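2022-01-04
Bench 2, small assembly table

Swapped the order of work from the October list. Driver first, hand tools second, sorting last. The old order had the screws going in after the green rings were laid out, and rings kept ending up under the driver cord.

Screws: Carolitz pan head, black, bag of 90. Torque set to the low step. Bit seats well if the tool is held plumb. At any lean it cams out and chews the recess. Two heads lost that way before I slowed down. Replacement bits are in the Górecki drawer, second tray, not in the Tirnine box as the label still claims.

Tabletop got a wipe with the mild cleaner and no oil. Grain is starting to lift near the window side. Tadeusz Urbańczyk wants it sanded before the next batch; I would leave it until the Cerari order (no. 1512) is out.

Light wood tabletop, all three.

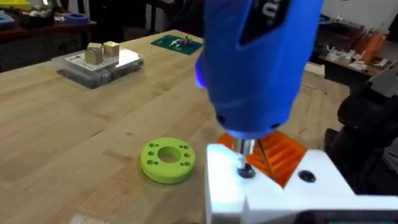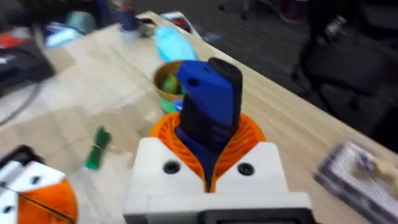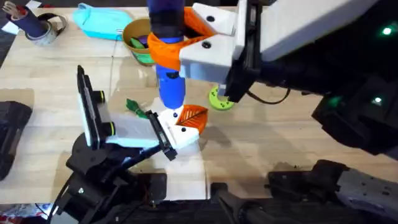 Can the black screws be reused after a fixture has been taken apart?

Once, if the recess is still sharp. After a second removal put them in the scrap tin.

Left to do: relabel the Tirnine box, order another bag of screws, check the driver charge before the next session. Ring stock stands at 39 by the sheet. TU to confirm whether the spares on the shelf are in that number.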